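A big sheet of glass and a bag on the floor: Hina Usmani on her desk at home

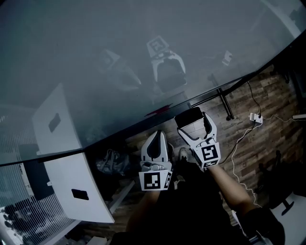 The glass-topped desk in Hina's workroom, with a white cabinet or drawer unit at the window end.

Hina Usmani bought her desk second-hand for 80 pounds, and she still grins when she tells you the price. "I'd gone to Velstead to look at a bookcase," she says. "The bookcase was awful. Then I saw this enormous sheet of dark glass leaning on a wall and I thought, oh, you're coming home with me!"

Getting it home took two trips and the help of her neighbour, Angus Tapsell, whose van was just long enough. The glass went up the stairs wrapped in a duvet. "Angus didn't say a word the whole way up. Then we put it down and he said he needed a biscuit."

I'd wondered if glass might be a nuisance to work at. Doesn't it show every mark? "Oh, all of them," she says cheerfully. "But I love what it does with light. I look down and there's whatever I'm holding, looking back up at me. My old desk was brown and it just sat there."

The room has bare floorboards, which she adores, and white vertical blinds, which she has come round to. She likes them half open, with the trees showing between the slats. In April, she says, the whole room turns green for a fortnight and she gets very little done.

Then there's the floor mat. Hina held out against one for 2 years, until she saw what the chair wheels were doing to the boards. "I was so stubborn about it. It's a plain white mat, it's completely fine, and I should have bought it on the first day."

Is there anything she'd change? She laughs and points at the power strip. "The cables! One goes up under the desk and behaves itself – the thin white one goes wherever it likes. Naheed Bajwa, who I used to share an office with, clipped all hers underneath and I'm terribly jealous."

Bags still get pushed under the desk too, next to the white unit. She did put up a hook for them, behind the door. Her coat is on it.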